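4. Holding trials with a person on the rod

For the shared-load tests in the Pandik method. Arm holds one end, person holds the other, we log force at the wrist. Do section 3 first (zeroing).

1. Cloth flat on the table. Smooth out what you can.
2. Jog the arm to the start pose, gripper pointing down.
3. Close the gripper on the part at low force. Stop at first contact, then 2 more steps.
4. Person takes the free end of the rod. Fingertips only, no leaning.
5. Start the log. Wait 4 seconds before anyone moves, otherwise the basline is useless.
6. Run 9 trials. Save after each one.

Note: cable slack — check it every time the wrist turns. Hubert's first set had a drift in it from exactly this.

CAUTION: keep hands on the rod, never between the fingers. Stop button within reach of a second person. Let go if the arm jerks, dont fight it.

Bad trial? Mark it, keep the file. Mirjam wants the failures too. 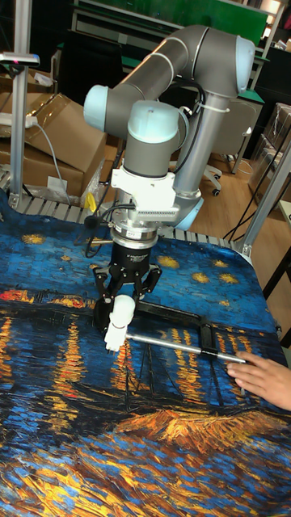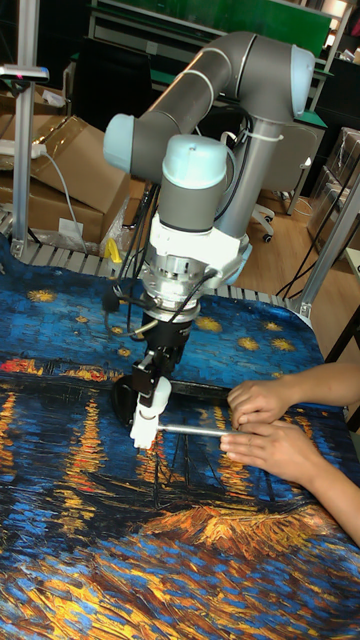
Person's end of the rod is on the right in all three.

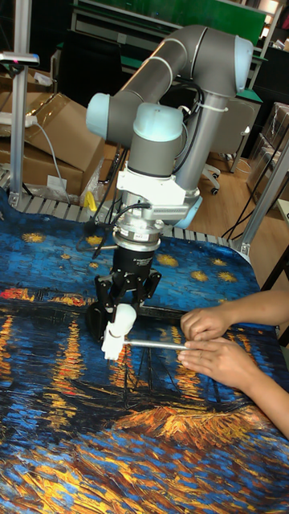

Hukau, August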